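Chapter 6
Demonstrations by Hand and by Remote Control

6.1 What a demonstration contains

Chapter 5 treated the task as something given: a goal, a cost, a set of limits. In this chapter the task arrives as a recording. A person moves the arm through the work, either by holding it and pushing it along (kinesthetic teaching) or by driving it from a separate input device (teleoperation), and the controller stores joint angles, finger opening and camera images at a fixed rate. One such recording is called a demonstration. A demonstration is a sequence of pairs, each joining what the sensors reported at a time step with the command issued at that step.

The two methods differ in what they leave in the record. In kinesthetic teaching the operator's hands are often in view of the cameras, and the forces at the joints include the push of the operator. Teleoperation keeps the hands out of the images but adds delay between intent and motion – the operator sees, decides and moves the input device, and the arm follows. Haugland's course notes use block stacking for both methods, and we do the same.
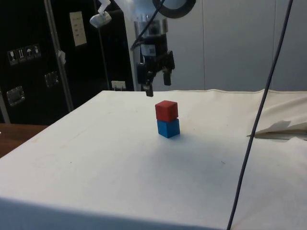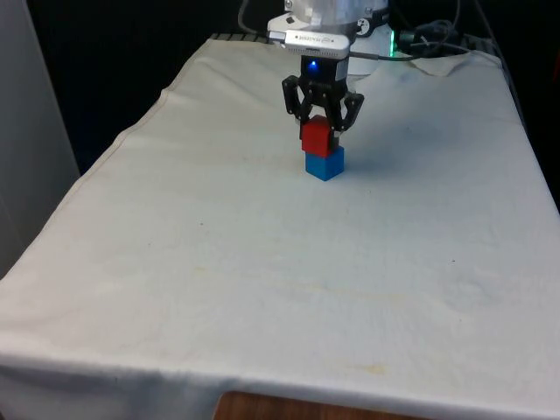
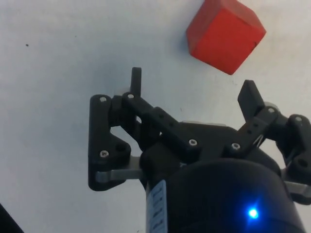 Figure 6.1. Block stacking with a two-finger gripper, from fixed and wrist-mounted cameras.

Choosing a camera layout fixes what a learned policy can know. A fixed camera reports where objects are relative to the table, and a wrist camera reports where they are relative to the fingers. In the second view of Figure 6.1 the gripper is closed around the red cube, and the fingers hide part of its top; a policy given that view alone must infer the hidden part. The wrist view has a different gap. It shows both fingertips and the red cube, with no blue cube in sight, so the height of a stack would have to come from elsewhere. Most systems in this book use both kinds of view and align them by time stamp.

The Plumau set, used in the exercises, holds 442 teleoperated demonstrations of stacking. Of these, 400 are for training and the rest are held back for testing. Cunha's kinesthetic set is larger, at 579, but was recorded without a wrist camera. Section 6.2 defines the file layout shared by both sets. Section 6.3 takes up the question of when a demonstration should be trimmed, and Section 6.4 covers operator delay.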